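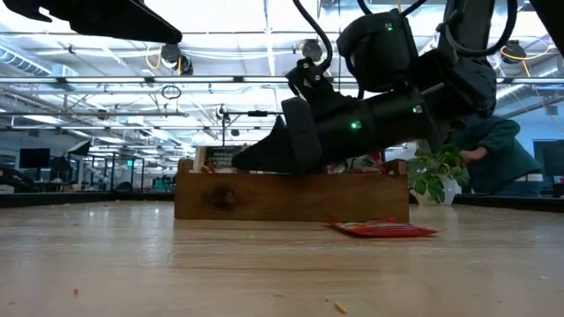
A robotic arm positioned over a wooden box at the bench, with one red snack package on the table in front of it.

The purchase price of a robotic arm is the figure that reaches the board paper. It is seldom the figure that decides whether the equipment earns its place. At Civport, where a small automation group has spent the past year preparing a plan for bench-top handling equipment, the first draft of the budget ran to a single page and dealt almost entirely with the arms themselves. The version approved in August ran to 14 pages, and the arms took up two of them.

Korkor Sulemana, who heads equipment planning, describes the longer document as the result of asking what a working bench would need on an ordinary morning. Mounts, cabling, cameras, lighting, guarding, spare fingers for the grippers, a computer and somewhere to put the monitor were all absent from the original request. So was the stock of everyday goods on which the equipment would be tried. Snack bags and small boxed items cost very little, but they crush and tear with repeated handling and have to be replaced. They now have a line of their own, set at 1,800 for the first year in the organisation's internal budget units.

The choice of task came before the choice of supplier. The group settled on the packing of mixed small goods into open boxes, work which is simple to explain and awkward to automate. A carton has firm sides and a known size. A crumpled bag has neither, and its surface may catch the light differently each time it is set down. Equipment that performs well with the first may be a poor buy for the second, and the plan requires any supplier to demonstrate both on the purchaser's own goods before a price is discussed.

Two suppliers, Vunix and Yakubu, were invited to quote. Their headline prices were close. The difference lay in what each had left out. Vunix included installation and a year's support but treated gripper fingers as consumables, to be ordered in sets. Yakubu supplied two sets of fingers and charged separately for each visit after the first. Once the quotations had been rewritten to a common list, a task that took longer than the demonstrations, the gap between them came to 1,129 units over the planned life of the equipment, in favour of the supplier that had at first seemed the dearer.

"We had been comparing two totals that did not describe the same thing," Ms Sulemana said. "The common list should have gone out with the invitation to quote. It will do so next time."

Space raised questions of a different kind. The preferred room had desks already in it, with pipes and ducts overhead, and any ceiling fixing required the consent of the building's owner. The plan therefore sets aside money for a survey as well as for the fixings. It also allows for the fact that people will be at work close by. Access, stopping arrangements and training are costed as part of the purchase, and no order may be placed until the person responsible for the room has signed the safety assessment.

Staff time proved the hardest item to settle. Sena Sulemana, who manages the bench programme under the project name Rumia, asked for 200 hours in the first year to cover setting up, resetting and routine cleaning. The finance office queried the last of these. Her written reply was that crumbs and torn wrappers are a normal part of handling food packets, that a table has to be cleared before results can be compared, and that the work would be done whether or not it appeared in the budget. The hours were granted in full.

The plan makes no claim about savings. It asks for a review at the end of the first year, at which the group must report the hours used, the parts replaced and the range of goods the equipment can handle without help. Further arms may be requested only after that review. A reserve has been kept for repairs, and any part of it left unspent will be carried into the second year's allocation for fingers and cabling.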